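The Chip Aisle Test
Can a robot stock a shelf yet? I spent a day finding out, and I'm still arguing with myself about it.

My first job was stocking snacks at a grocery store in Resimcombe, and I was terrible at it. I put the barbecue where the sour cream went. I once built a tower of crackers that came down on a man's foot (he was very nice about it!). So when I heard that Remetti, a small company two towns over, was trying to teach a robot to do my old job, I called them up that same afternoon and asked if I could come watch it fail.

I didn't say it quite like that. But Olga Ortuño, who runs the testing floor, laughed and said I'd picked a good week for it.

You've probably seen the videos. A robot folds a T-shirt, a robot loads a dishwasher, a robot wipes down a counter while soft piano plays. I love those videos and I've watched an embarrassing number of them. What I've wanted for years is to see the stuff between the videos, the nine in the morning stuff, when the coffee is bad and the machine has to put one thing next to another thing and then do it again.

Remetti's floor is on the back side of what used to be a carpet warehouse. They've got an arm, a short run of metal store shelving, and enough snack food to get a middle school through finals. Everything on the shelves is the real product, and Olga is strict about that. An empty package weighs nothing and slides when you breathe on it, and she says the early tests with empties taught them all the wrong lessons.

The robot is named Dasis. I asked what it stood for and got three different answers, so I'm going to assume it doesn't stand for anything.

The first thing you notice about Dasis is how slow it is. I'd been told, and I still wasn't ready. It reaches toward a shelf the way I reach for a pan I'm not sure is hot. It goes in, it stops, it thinks, it adjusts by a hair, it stops again. I timed one pick at 11 seconds on my phone, and that was a good one. Back in my cracker days I could face a whole row in that time, badly.

But then it gets hold of the thing, and I have to admit I made a noise. There's something about watching fingers that small close on a package and not crush it. Bags are still a mess, by the way. A bag of chips is basically a pillow with opinions, and it never sits the same way twice. Boxes are easy. Round canisters are somewhere in the middle, and that surprised me, because to me a canister is the friendliest object in the store. It stands up by itself! It has a lid! What's the problem?

"It's round," said Emiliano Requena, who writes a lot of the software, and he said it in the voice of someone who has lost sleep over it. If the fingers come in a little off center, the canister turns. If it turns, the label faces the wrong way. If the label faces the wrong way, the store that's paying for all this would rather have a teenager.

And then there's the shiny metal. I'd never once thought about shelving as a visual experience, but a polished panel next to a row of bright packages gives you a second, smeary row of bright packages that isn't there. A person ignores it without trying. The robot has to learn to, and Emiliano told me about an entire afternoon last January when Dasis kept going politely after a reflection. It would reach over, find nothing, back up and try again. I've had dates like that.

So, does it work? They let me sit in on a long run, and I'll give you the numbers the way they gave them to me. They'd set up 200 picks, mostly canisters and boxes with a few bags thrown in. Dasis got 91 percent of them onto the shelf in the right spot with nobody touching anything. I thought that sounded wonderful. I said so, loudly. Olga made a face.

She walked me through it with a marker and the back of a shipping label. A decent-sized store might put out more than 455 items in one aisle on a busy night. If roughly one in eleven goes wrong, you've got a person following the robot around all night picking up after it, and at that point you've hired somebody and also bought a robot. The goal isn't a nice percentage, she said. The goal is that you can go do something else.

That's the part I keep chewing on. I have a robot vacuum at home (doesn't everybody's sister give them one?) and I like it fine, but I pick up the socks first. I move the chairs. I rescue it from under the couch, where it goes to be alone. I've never added up how much of my time that thing saves, and I'm a little scared to. It does the chore, and I do a new chore, which is getting the house ready for it.

Emiliano is more cheerful than Olga on this. He used to work at a company called Esteban that made packing equipment, big fenced-off machines that did one thing very fast forever, and he says the change from that world to this one is enormous. In the old setup, if somebody swapped the box for a slightly taller box, everything stopped and a guy drove out with a laptop. With Dasis, he put a product on the shelf that it had never handled before, right in front of me, and it took two tries and then had it. He didn't type a thing. He just stood there with his arms folded, looking like a dad at a swim meet.

I asked them both for a year, as in, when do I walk into my own grocery store and see one of these in the chip aisle? Emiliano gave me a date so soon that Olga made him take it back. She wouldn't give me one at all. What she'd say is that overnight, in a closed store, on shelves that don't change much, is where it starts, and that your kitchen comes a long way after that. Kitchens have drawers full of who knows what. Kitchens have cats.
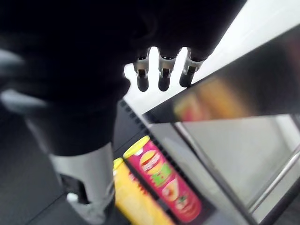

Before I left, Olga let me race it. Same shelf, same canisters, labels facing out. I won by a mile, and then she came over and turned two of mine around the right way.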